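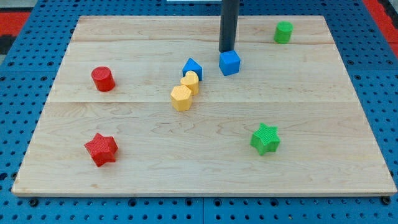 Komach Blocks: README

Tabletop pushing data from the student robotics club. Maintained by Rasa Lepik. Last touched in August.

Read this before you train on anything

The short version is that the data is fine and the claims people have made with it are mostly not. Last term's club poster said the arm "understands shapes and colors." I'd like that sentence to stop being copied into new reports. What we have is a set of recordings of a rod pushing small blocks over a wooden board, with a sentence attached to each one. Whether a model trained on it understands anything is a question the data can't settle, and our test split is too easy to even hint at it.

What is in it

3026 episodes in the training split, 432 in the test split. Each episode has overhead-ish video from one fixed viewpoint, the commanded position of the rod tip, and one instruction typed by the person driving. The arm has no gripper fitted. It pushes, and that is all it does.

The blocks

red: star, cylinder
blue: cube, house
yellow: heart, hexagon
green: star, cylinder

Look at that list for a minute. "The heart" can only be one block. So can "the yellow hexagon," and there you don't need either the color or the shape if you have the other half of the picture. Stars and cylinders are the only shapes that come in more than one color, and both come in red and green. A model that has learned to tell red from green and to spot a star can get a long way on the test split. There is no red heart and no blue hexagon. If you want to say your model combines color and shape, print some new blocks first.

The house gets called "pentagon," "house," "arrow" and once "the pointy guy." We left all of these in. The Babić script will merge them if you ask it to, but it also turns "arrow" into "house" in sentences about direction, so check its output.

How it was collected

Drivers worked in pairs, one on the controls and one typing. The typist was supposed to write the instruction before the push. In almost 3 percent of episodes the time stamps say it was written afterward, which makes it a caption. Those are marked late_text. Please drop them if you report success rates. Two groups didn't, and their numbers looked better for it.

Only 4 people drove. One of them liked to come at every block from the far side of the board, and you can pick out those episodes from the rod path alone. Split by driver if you can.

Known problems

The seams between the planks. We suspect blocks catch on them, and nobody has measured it. Long pushes toward the front edge should be treated with care until someone does.

"Next to" has no agreed distance. The Ekden scorer uses a fixed cutoff that was picked by eye in an evening. Change it a little and the ranking of our own baselines changes too.

The board was taken off and put back between sessions. Don't assume it sits in the same spot on the table.

Success labels were set by the driver, who wanted to go home.

Baselines

See the Fitumport folder. The "always push the nearest block" baseline is in there on purpose. Run it before you run anything clever, and put its score in your table. If your method beats it by a point or two, I'm going to ask how many seeds you used.

Use and contact

Free for class projects and club work. Report bad labels to Rasa with the episode number. "Some of them look off" is not a bug report.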